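Trulham Day Spa - minutes of the staff meeting

6 June 2018, treatment room corridor lounge, start 8:10

Present: Hubert Rainer (chair), Bohdana Dmytriv, Elli Vuorinen, Saimi Kauppinen (minutes)
Excused: Jyoti Saxena

1. Minutes of the last meeting
Accepted with one correction. The facial massage course was paid by the spa and not by the participants. Saimi has changed the text in the folder.

2. Steam room
The steam room was closed for 3 days in the last month. Oksanen has cleaned the steam outlet and replaced the door seal. Elli reported that guests still find the bench near the door too cool. Hubert will ask Oksanen if the outlet can be turned more to that side. Until we have the answer, reception tells guests that the back bench is the warmer one.

Bohdana asked who checks the eucalyptus bottle in the morning. Agreed: the person who opens.

3. Facial products
The contract with Costar ends in November. Hubert has received an offer from Ultance for cleansing milk, enzyme peeling and two masks. The therapists tested the samples on each other during two weeks. Opinions were:

Bohdana - the peeling is good and rinses off easily, but the smell is strong for a closed room.
Elli - prefers the Costar cleansing milk, especially for dry skin. The Ultance clay mask she would take immediately.
Jyoti (by written note, read by Saimi) - wants to know the full list of ingredients before she uses anything on guests with rosacea. She had a warm feeling on the cheeks after the second mask, which went away in the evening.

There was a long discussion if it is possible to have both suppliers. Hubert is afraid of too many open jars in the cabinets. Elli said that this is a question of order and labels. No decision today. Hubert asks Ultance for the ingredient lists and for a price on the clay mask alone.

4. Length of the back treatment
The treatment is sold as 50 minutes, but with the foot bath and the tea it takes longer, and the next guest must wait. Proposal from Bohdana: leave 10 minutes free after each back treatment in the calendar. Accepted by all. Saimi changes the booking system this week. Bookings which are already made stay as they are.

5. Gift cards
We have 86 gift cards sold and not yet used. Elli proposed to send a friendly reminder by mail to the buyers. Hubert agreed, but the letter should not sound like a warning - the cards do not expire this year. Elli writes the text and Bohdana reads it before it goes out.

6. Towels and robes
Four robes have broken belt loops. Saimi takes them to the tailor. The large towels come back from the laundry stiff, and two guests have mentioned it. Saimi calls the laundry and asks them to use less detergent.

7. Other matters
Jyoti is on vacation the last week of the month. Elli takes her facials, Bohdana takes the hot stone guests.
The music in room 4 is too loud also on the lowest setting. Hubert looks at it.
Please do not leave wax heaters on over lunch.

Next meeting: to be agreed when Jyoti is back. Hubert sends the date to everybody.

Meeting closed 9:25.

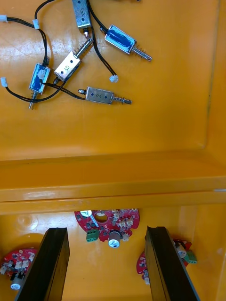 Added after the meeting: Elli asks that everyone who still has Ultance samples at home brings them back to the product cabinet, also the opened ones.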